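Clip Hangers and Drying Racks: Frequently Asked Questions

Sơn Kim and Benedikt Schwerdtfeger answer the laundry questions that come in to the Kasedgate housing desk. The answers apply to all apartments that use an indoor drying rack.

What is a clip hanger for?
It holds small items that slide off a bar or take up too much of it. Socks are the usual load, along with washcloths and underwear. A round one with clips on the rim takes up little room on the rack, and you can lift the whole load off at once by the hook.

Which end of the sock goes in the clip?
The cuff. Clips can leave a small dent in the knit, and at the cuff it does not matter much. Hang the sock with the toe down and let it fall straight. 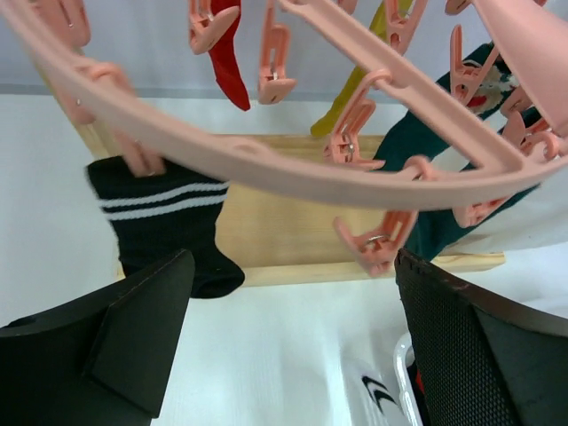

Pink clip hanger with a black sock held at its ribbed cuff.

Should I use every clip?
Only if the socks are thin. With thick socks, leave an empty clip between each one and the next so they don't touch. Three or four pairs of winter socks is plenty for one small hanger.

The hanger tips to one side. How do I level it?
Move one sock at a time to the opposite side of the ring until it sits flat. Put the heaviest socks across from each other. If you are hanging only one pair, clip the socks on opposite sides.

A clip came off the rim. Can it go back on?
Usually. Check the hook at the top of the clip first. If it is whole, press it back over the rim or crossbar. If it is cracked, ask the desk for a spare. We keep bags of 6 in the Celton building.

How do I take socks down without stretching them?
Open the clip with one hand and hold the sock with the other. Pulling a sock out of a closed clip is hard on the cuff and can pop the clip off the hanger. Long knitted socks stretch the most.

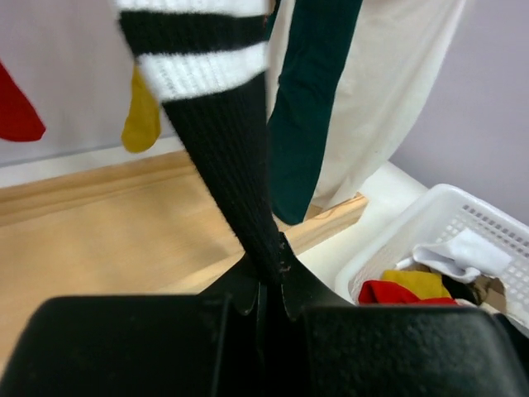 Drying Times and Placement

How long do socks take to dry indoors?
Thin cotton socks are normally dry overnight. Wool and heavy knits can take over 2 days in January, especially in the Soltarlow apartments on the north side. Feel the toe before you put them away. It dries last.

Can I hang two hangers on the same bar?
Yes. Put one toward each end so the laundry doesn't bunch up in the middle. A round hanger for socks and a rectangular one for a larger cloth fit well on one rack. Keep long pieces from resting on the base.

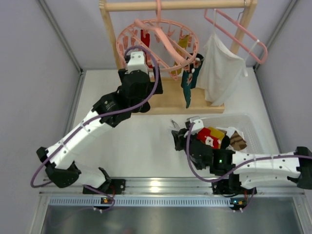 Do dark and light items need to be kept apart while drying?
Keep new dark socks away from white cloth for the first few washes, as damp dye can rub off. After that they can share a rack.

Can I borrow a rack?
Racks can be borrowed from the Assunção building between 4 and 6 p.m. Bring your apartment key tag and return the rack folded if it is a folding model.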